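Subject: Re: [riltthorpe-air] Kundcombe slot swap and what the new bilateral does for us
List: Riltthorpe Air Links discussion

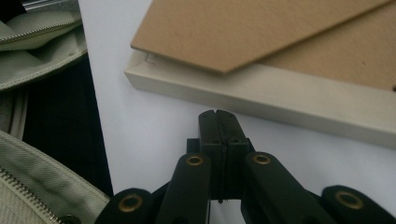

Photo: Ye-ji Ra / list archive

Ye-ji Ra wrote:

> I read the notice twice and I still can't find the part where anything
> changes for Riltthorpe. The two governments have agreed to lift the cap
> on weekly flights, fine. The cap was 56. Has anyone ever seen the number
> of flights get anywhere near 56? Then there's the piece in the local
> paper saying Zundar "is expected to" restart the Cáceres service in
> January, with a stop at Kundcombe, and everyone on my street is now
> planning a winter vacation on the strength of two words.
>
> Can somebody who understands these agreements tell me if I should be
> pleased? I would like to be pleased. I've been on this list long enough
> to know I should ask first.
>
> Also, does a stop at Kundcombe mean we can buy a ticket just to
> Kundcombe? My sister lives there and I'm tired of the bus.

Ye-ji,

You may be pleased, in moderation, and I'd keep the receipt.

I spent an evening with the text of the agreement, all 95 pages of it if you count the annexes, and I count the annexes because that is where they put things. The front part is handshakes. Both sides recognize the importance of air links, both sides wish to deepen them, both sides thank the other side for the lunch. (I'm paraphrasing the lunch.) The cap you mention is gone from the main article, as the notice said. You're right that it was never the problem. The old cap was like a sign telling you not to feed the bears in a park that has no bears.

What did hold things up was the old list of named airports. Under the previous deal a carrier could only fly between the capitals and 3 listed regional airports, and Riltthorpe was never one of them. Those of you who were here for the last Cáceres service will remember that it ran under a seasonal permit that had to be renewed every few months, and that one spring the permit wasn't renewed and we found out from the departures board. I still have my boarding pass from the final month. I keep it in a drawer with the bus timetable.

The new annex drops the list. Any international airport on either side may be served, provided it has customs staff during the hours of arrival. Riltthorpe does have customs staff. It has them from 7 in the morning until the middle of the afternoon, and if Zundar wants to land one evening flight then somebody has to pay for people to stand behind that desk and look at our cheese. The agreement has nothing to say about who. I've written to the airport to ask and have had the automatic reply, which thanked me for my interest in parking.

On "is expected to": I went looking for who is doing the expecting. The local piece cites a regional travel site, the travel site cites "industry sources," and as far as I can make out the industry source is a slide from a presentation Zundar gave to travel agents, where Riltthorpe was on a map with a dotted line. Solid lines were routes on sale. Dotted lines were, in the words at the bottom, "under evaluation." I have been under evaluation for various things over the years and I wouldn't book a hotel on it.

That said, there are a couple of signs I take more seriously than the map. Zundar has applied for slots at Kundcombe, and those applications are public, and slots at Kundcombe cost money to hold and get taken away if you sit on them. The swap in the subject line is between Zundar and the freight operator there, who gives up a morning pair and takes a late-night one. You don't give the freight people what they want unless you have some use for the morning. It may be a different use. They could just as easily run Kundcombe to Cáceres and leave us looking up at it.

The timings would suit a Riltthorpe start, though. Leave here a little after the customs desk opens, short hop, forty-odd passengers on at Kundcombe, then south. The return would get in before the desk closes if nothing is late. I'll leave that last clause where it is.

Now, your sister. I'm sorry to say this is the most complicated part of the whole business. Riltthorpe to Kundcombe is a domestic leg. Zundar is a foreign carrier. A foreign carrier picking people up here and setting them down there is carrying domestic traffic, and the agreement rules that out in Article 7, which is one short paragraph and easily the clearest writing in the document. So you could sit on the plane at Riltthorpe, fly to Kundcombe, look out of the window at your sister's part of town, and be required by treaty to continue to Spain.

Before anyone writes in: yes, there is a waiver procedure. The transport ministry can permit it where no domestic airline is offering the route. There is none on ours and hasn't been in years. But the request has to come from the carrier, and the carrier has to want it, and Zundar would presumably prefer to fill those seats with someone going all the way. A letter from the list might help a little. I'd sign one. I would not volunteer to draft it, having drafted the one about the shuttle stop.

Things I don't know, in case anybody does:

Whether the customs hours can be extended for one season without a full review. The last time it was raised we were told a review would be needed to establish that.

What aircraft they mean to use. The runway is fine for the small jets. If they've promised Kundcombe something larger, then Riltthorpe is out, dotted line or no.

Whether the fuel arrangement from the old service is still in force. The old crew used to carry enough for both ways, and complained about it to anyone within earshot of the coffee machine.

Whether the airport has been asked. I mean this seriously. When the previous service started, the airport heard from a passenger.

As for dates, ratification comes first on both sides. Ours is meant to be a formality, and the other side has a habit of applying these things provisionally from signature, so I don't see it getting in the way of January. Ticket sales would have to open well ahead of that. If there is nothing to buy by the end of the fall, I'd tell your street to look at trains.

I'll post again if the airport answers on the customs desk. If anyone here was at the travel agents' presentation, or knows an agent who was, I'd be glad of a copy of that map with the small print legible. The one going around has been photographed off a wall at an angle and I can't tell if we are a dot or a coffee stain.

The bus to Kundcombe, meanwhile, has a new timetable. It's slower.

--
To leave this list, send a blank message with "unsubscribe" in the subject line. Please trim quoted text when replying.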